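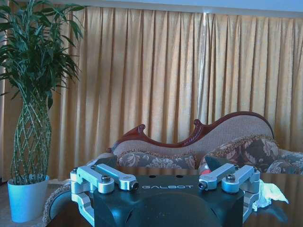
A crumpled cloth on a glossy table, from the gripper's own camera.

The planner is not the clever part

Every vendor deck I have sat through since October puts the planner in the middle of the slide. Plosov does it, Hetance does it, and both draw fat arrows running out of it toward perception and control, as if those were plumbing. I don't buy it.

Take a cloth lying in folds on a polished tabletop. The surface throws back the gold of the curtains and the shape of the finger linkage. A depth estimate that trusts reflections will happily report things below the table. The cloth has no fixed shape to match against, either. Hand that to the best task planner on the market and it will produce a perfect sequence of steps for an object in the wrong place.

We ran Flirkov's stack for 5 weeks and kept every log. Out of 1,746 attempts, 375 failed. I went through the failures by hand, and in 70 percent of them the plan was fine. The pose was stale, or the transform between wrist and base had drifted, or a timeout had been swallowed three layers down and reported as success. That last kind bothers me most. A tool that says "done" when it means "I stopped waiting" is lying to you.

Two arms make it worse. With both grippers on one plastic bottle, one low and one up at the neck, there are two controllers with opinions about where the bottle is. If their clocks disagree by a little, one pulls while the other holds. Clear plastic with a patterned carpet showing through it is no gift to perception - and a demo planner never has to care.

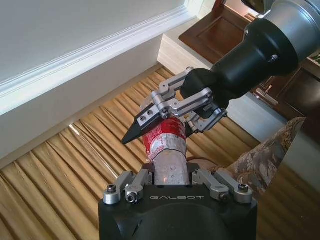
What I would pay for

Boring things. A replay tool that lines up both wrist cameras with joint states and lets me scrub. Error codes that survive the trip up the stack. Plattner has a decent start on the first and nothing on the second. Until somebody ships both, I'll keep skipping the planner slide.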